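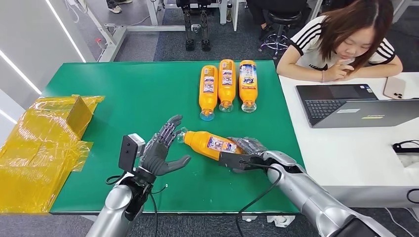
Sikico cell FAQ: setup and care

How often do we check the wrist cables?
Every morning before the first run, on both arms. Tug gently, look for kinks, and leave enough slack for a full turn. It's quick, and a tidy cable run is such a pleasure to work with!

What do I clean the clear plastic parts with?
A soft cloth and plain water - no solvents, please.

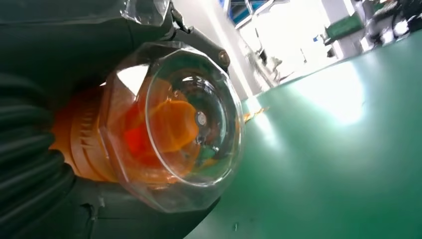 Clear cover and dome, with the bracket screw just above the rim.

When do I log a service?
Every 40 hours of running. Cinzia Grasso keeps the log and loves a detailed entry - write down even the small stuff!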